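Purnel mini drawer cabinet, white plastic. Bought two, 25 June 2021. Quick notes.

Tray part has a rim, good for small stuff. Needs a wipe tho.
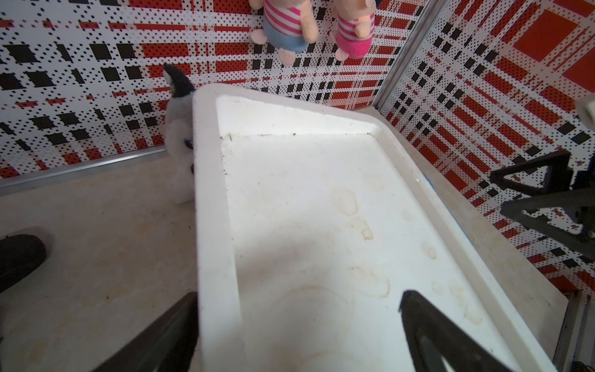
Water marks and specks, white shows evrything

Small footprint — fits a desk fine. Drawers slide ok, second one sticks a bit.
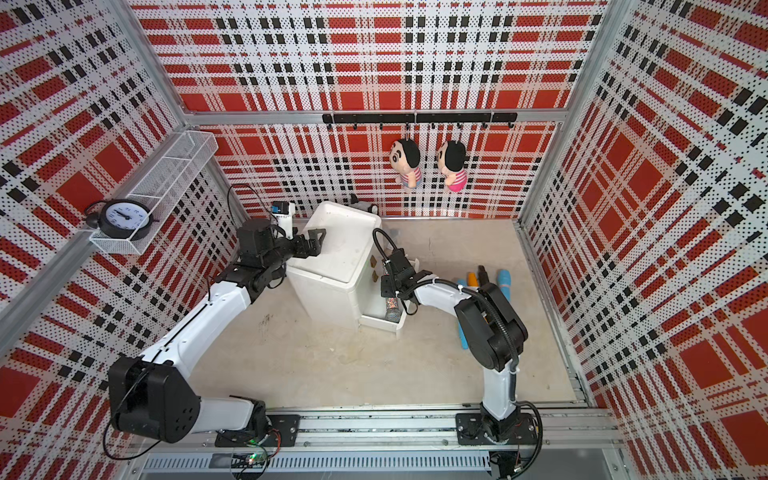
Cabinet with the glitter container in front

Price was fair, $5 off at Dallamby. Would buy again in September for the dorm. Drawer is deeper than I figured — the blue and orange cylinder toys lie side by side in it.
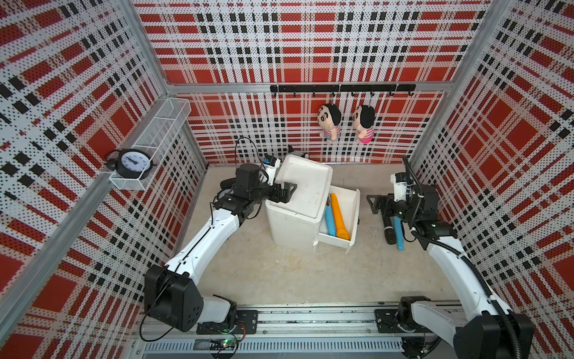 Purnel says no tools needed, true. Handles feel cheap. Pulled open like that, you see both toys right away, no digging. 4 stars.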